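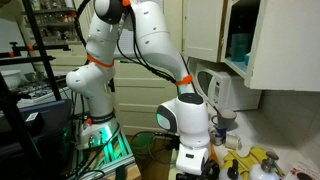

Does the carburetor on the old V8 need a full rebuild before the June show? It needs a new float and a cleaning, and the rest can stay as it is.

June, shop notebook, Fanddale

Pulled the top off at 10 a.m. Float sits low and has fuel inside it. Jets are size 67, both sides, same as the Trorkeck sheet. Ordered a float and gasket set from Ernell.

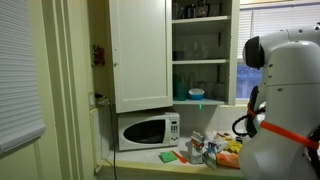
Compression next, all plugs out, throttle held open. Three cylinders on the left bank read low. Put a little oil in each and they came up, so rings. Leave it for winter. It only has to drive 200 miles before then.

Recent entries
Trevor axle, seal swap
Door hinge pins
Chrome shop quotes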